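# Spaghetti diagram

A **spaghetti diagram** (also spaghetti chart, spaghetti map, or, at one place I worked, "the noodle") is a floor plan with a line drawn on it for every trip a person or a thing makes while some job gets done. You draw the line without lifting the pen, you keep going until the job is over, and by then the page usually looks like somebody dropped their dinner on it. I love these things. I've written most of the entries in this lean glossary in a fairly sober mood, but I can't manage it for this one, so bear with me!

## What it's for

The diagram shows walking and carrying. In lean talk those are two separate wastes, *motion* (people moving) and *transportation* (stuff moving), and a lot of books ask you to draw them on separate sheets. I put both on one sheet in different colors, unless the area is so busy that I can't tell the colors apart anymore.

It won't tell you much about waiting, rework or how long a step takes. For that you want a process map or a value stream map, and those have their own entries. A spaghetti diagram also says nothing about whether a trip is needed. You have to ask the person who made it, and I'd ask right then, while they still remember why they went.

## Drawing one

You need a floor plan, a clipboard and a pen that won't quit. The floor plan doesn't have to be pretty. I've used fire exit maps and once the back of a pizza menu (fitting, I know). What matters is that the proportions are close enough to measure from later.

1. Mark the fixed things: benches, machines, doors, printers, the coffee.
2. Pick one person or one item to follow, and tell them what you're doing.
3. Start the line where they start, and follow every move.
4. Put a small number at each stop and jot down the reason on the side.
5. When the job's finished, write the start and end times in the corner.
6. Measure the line, or pace out the main legs and add them up.

Please do step 2 properly. People who don't know why a stranger with a clipboard is trailing them will walk differently, and I would too. I tell them the map is of the room and that I'm not keeping score on anybody, then I show them the sheet as I go. Most folks start pointing things out before I've filled half the page.

## Layouts and furniture

The plan only works if it shows what's really in the room, which includes the odd little tables and bins that never made it onto the official drawing. I walk the space first with an empty sheet and sketch in whatever has legs or sits on something that does.

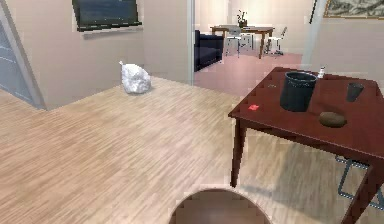
*Dark wood table on a light wood floor, with a black wastebasket on top.*

Small furniture is worth drawing because it bends the lines. A cart parked in an aisle adds a few steps to each pass, and you'll see a neat bulge in the spaghetti where everybody goes around it. I draw movable things in pencil and fixed things in ink, so that when we get to talking about changes it's easy to see what could be shifted before lunch and what needs an electrician.

## A worked case

The one I always bring to training is from the Rendeck plant in Plikville, where I spent part of a June following the folks who put together repair kits. One kit, one person, one sheet. The line came to 632 feet. Most of it was back and forth between the packing bench and a label printer that lived on the far wall, next to the only outlet anybody had thought to use.

We moved the printer beside the bench, put the foam inserts on the shelf underneath, and drew the whole thing again. It came to 174 feet. I still have both sheets and I'm a bit sentimental about them. The second one is kind of boring to look at, and that's how you want it.

The Vunside warehouse went less smoothly. Our first redraw there was 143 feet *longer* than the original, because we'd moved the tape closer to the packers and farther from everybody else who needed tape. We ended up buying more tape dispensers. I'd feel silly calling that a lean breakthrough, but it did shorten the line.

## Paper or software

There are tools that draw the lines for you from tags or from a layout you click around on. We tried one called Ansah for a while. It makes lovely heat maps and it's great for forklifts, which cover more ground than I care to follow on foot. For one person at one bench I still go with paper. I notice more when I'm the one drawing, and the sheet can get taped to the wall as soon as we're done.

## Common mistakes

- Following only your fastest person. Draw at least a couple of people on the same job.
- Stopping when the page gets messy. Grab a second sheet and keep going.
- Leaving out trips to the trash, the restroom or the supervisor's desk.
- Drawing the "before" and never getting back to draw the "after." I'm guilty of this one, more than once.
- Trying to map a whole building in one go. I stick to 6 stops or so of real interest and circle those.

## See also

Value stream map, point-of-use storage, water spider, cell layout, standard work

*Last updated 9/15/18*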